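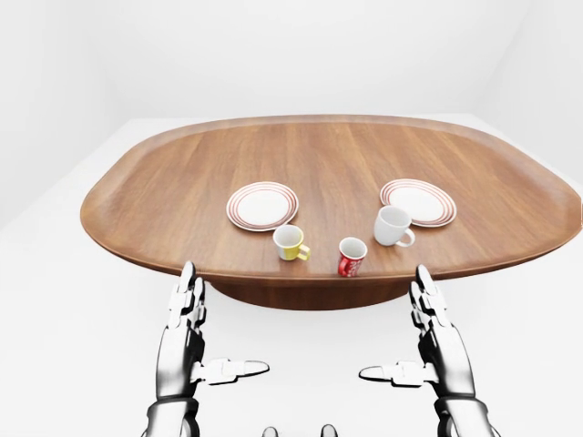
Zawadi Mosoti wrote in to ask if she can oil a table that's already been varnished. You can, but the oil just sits on top and gets sticky, so I'd strip it first (sorry, Zawadi!).

How long do I wait between coats?
I leave mine overnight. In January, when my garage is freezing, I give it 3 days.

Which sandpaper do you use last?
I stop at 300 or so close to it that it makes no difference, whatever the store has. Go with the grain and wipe off the dust.

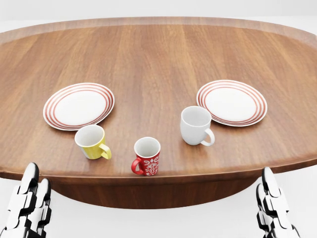

I used to go much finer, and then the oil barely soaked in.

Do you sell the Tosby oil?
Nope, I just like it! Dennis Minja swears by plain beeswax, and we've agreed to stop arguing about it.

Can I put a hot pan on it?
Please use a trivet.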